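Why Did Kekel Drop the Shopping? A Report on Our Bag-Handling Fault
Maxence Brunet, Undesley project group

What we set out to do

Our project was to get Kekel, our single-arm robot, to pick up a paper carrier bag by its handles and move it across the table without losing what was inside. Lifting a bag sounds like the easiest job in the world! It kept us busy from September until the end of term, and most of this report is about the one fault that ate up nearly all of that time.

The arm runs on the control software written by last year's group, which they called Joly. We kept Joly for the movement and wrote our own grip routine on top. The routine looks for a handle with the wrist camera, closes the fingers on it, checks the motor current to decide whether something is being held, and then lifts.

The fault

The first trials with stiff plastic bags went so well that we booked a demonstration for a Friday afternoon. Then we changed to paper bags with twisted handles, and Kekel began to let go in the middle of the lift. The bag would rise a little way, tip over and fall back, and the arm would carry on quite happily to the drop-off point, lower its closed fingers and report a successful delivery. We ran a set of 20 lifts to see how bad it was, and 13 of them ended with the bag on the table. One went over the side, pastries and all, and that is when our supervisor asked us to stop and write a proper fault log before doing anything else.

I loved this part of the project, even though it was stressful. Every one of us had a different theory. Mine was that the fingers were slipping because the tips were too smooth, and I spent two days cutting rubber pads that made no difference whatsoever (they are still in the drawer if next year's group wants them).

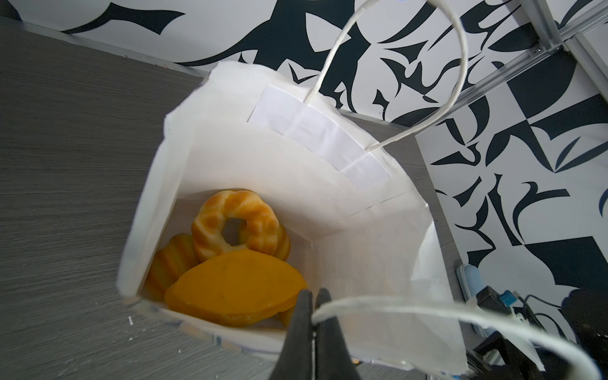
Grip on a single handle was where the real trouble lay, and it took the wrist camera recordings to make us see it. Our routine stopped searching as soon as it had found one handle. With the fingers closed on the front one, the back handle is left standing up on its own in a tall loop, and the bag is wide open with the ring-shaped pastry and the madeleine sitting at the bottom. Lift from there and all the weight hangs from one side. The bag turns, the contents slide, and the thin paper cord gets a sudden sideways tug between the fingers.

The second half of the fault was in the check. We read the motor current once, straight after closing, and never again. If the cord was pulled out later, Kekel had no way of knowing. I still find it amazing that two such small gaps could add up to such a convincing failure!

What we changed

The grip routine now has to find both handles. It pushes the front one back until the two loops lie together, then closes on the pair. If it can only find one, it stops and asks for help.

We also made the current check run all the way through the movement. A sudden fall in the reading brings the arm to a halt with the fingers still closed. Choosing the threshold was fiddly, and we went through over 4000 logged readings before we were happy with it.

Finally, we slowed the first part of the lift and put a raised lip along the table edge. The lip was made from an offcut of Sturov board and is easily the least clever thing in the project, but I'm very fond of it.

Results

We repeated the 20 lifts with the same load. This time 5 stopped early with a request for help, all of them cases where one handle had folded down inside the bag. The others reached the drop-off point with the bag upright. No bag fell.

Still to do

Kekel can't yet fish out a folded handle, and we would like to try. The slower lift also needs testing with heavier loads, as the only things we carried were pastries and, once, a bag of oranges. The fault log is kept with the Joly files, including the entries where I was wrong about the rubber.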